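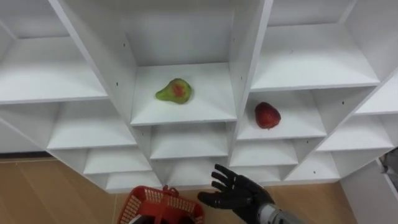

Fruit on open shelves instead of a bowl?

wbellamy
We have one of those white cube shelf units in the pantry corner and I've been keeping fruit in it since October. One kind to a cubby. My wife says it belongs in a bowl on the counter like everywhere else. Does anyone else do this? Mainly I want to know if it keeps any longer.

tangen_t
Mine did. Pears bruise where they touch each other, and in a bowl they all touch. I paid 60 for a used unit and it holds everything but the bananas.

Razia U
It takes up a whole wall to store what fits in a 12 inch bowl. And you still have to wipe every shelf.

wbellamy
Wiping is five minutes on Sunday. I take a basket over, empty the cubbies into it, wipe, put back what's still good.

ottmar_w
Pears should be in the fridge once they give at the neck. Before that, room temperature is fine and the shelf makes no difference. What does matter is keeping apples away from them, because apples speed up the ripening.
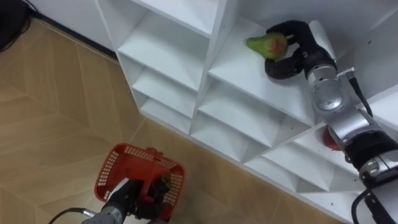 tangen_t
Pears ripen from the inside out, so color is a poor guide on most kinds. Press near the stem and go by that. A pear like the one up there, mostly green with a reddish-orange blush low down, could be ready or could be days off. Lift it with your fingers around it and don't pinch. I go through mine with a red plastic basket too, and the ones that give go straight to the kitchen.

Razia U
Agree on the stem. Still don't agree on the shelf. An apple one cubby over is sharing the same air, so ottmar's point stands.

ottmar_w
Open cubbies, yes. I'd move the apples to another room.

wbellamy
They can go in the hall. What about the screw holes in the panels, do crumbs and juice get in there?

aslak_m
White plastic caps from the hardware store. I did all of mine. Measure the holes first — the first bag I bought was too big.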